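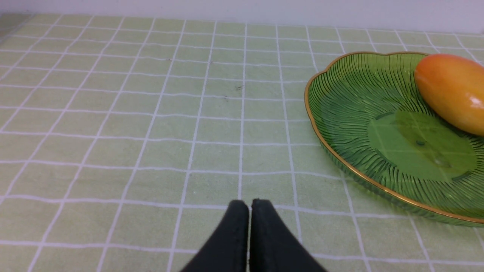

Warum ist der Obstteller aus Glas und die Tasche aus Stoff?

Habt ihr euch schon einmal gefragt, warum wir Obst zu Hause auf einen Teller legen, es aber in einer Tasche herumtragen? Das klingt erst einmal ziemlich selbstverständlich, aber dahinter stecken ein paar schöne Dinge, die man mit den eigenen Händen ausprobieren kann!

Fangen wir mit dem Teller an. Glas wird aus Sand gemacht, der in einem großen Ofen schmilzt, bis er zäh wie Honig ist. Solange er weich ist, kann man ihm fast jede Form geben – auch einen welligen Rand wie bei einer Blume. Die feinen Rillen laufen von der Mitte nach außen wie Sonnenstrahlen, und wenn Licht darauf fällt, sieht man helle und dunkle Streifen. Menschen machen Glas schon seit mehr als 3000 Jahren, also lange bevor es Supermärkte und Obstabteilungen gab.
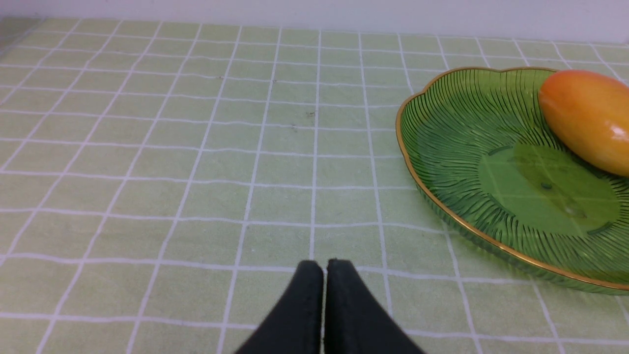 Eine Mango kann auf so einem Teller gut nachreifen, wenn sie noch etwas hart ist. Drückt ganz sanft mit dem Daumen auf die Schale: Gibt sie ein kleines bisschen nach, darf gegessen werden. Auf die Farbe allein könnt ihr euch leider nicht verlassen, denn manche Sorten bleiben grün, obwohl sie innen schon süß und saftig sind.

Und nun zur Tasche, die ja ganz anders ist, nämlich weich und faltig, und die man klein zusammenlegen kann, bis sie in die Jackentasche passt.

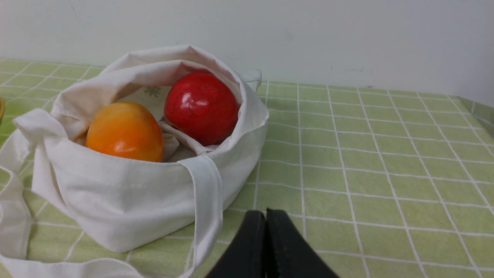

Cloltbridge, im September

Rundes Obst liegt in Stoff wie in einem Nest

Ein Apfel rollt auf dem Tisch gern davon, im Stoffbeutel aber schmiegen sich die Falten an ihn. Baumwolle wächst als flauschiger Bausch an einer Pflanze, wird zu Fäden gesponnen und dann gewebt, immer ein Faden drüber und einer drunter. Schaut euch zu Hause einen Beutel mit der Lupe an, dann findet ihr das Muster bestimmt! Schwere Früchte kommen beim Einpacken übrigens zuerst hinein, die weichen obendrauf. 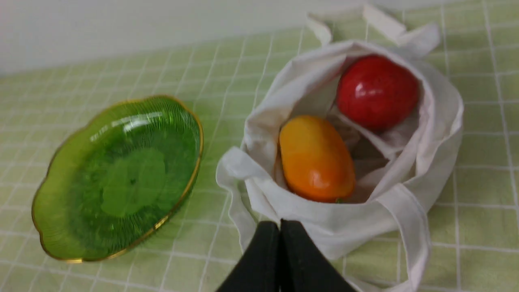

Grüner Glasteller mit Goldrand und offene Stofftasche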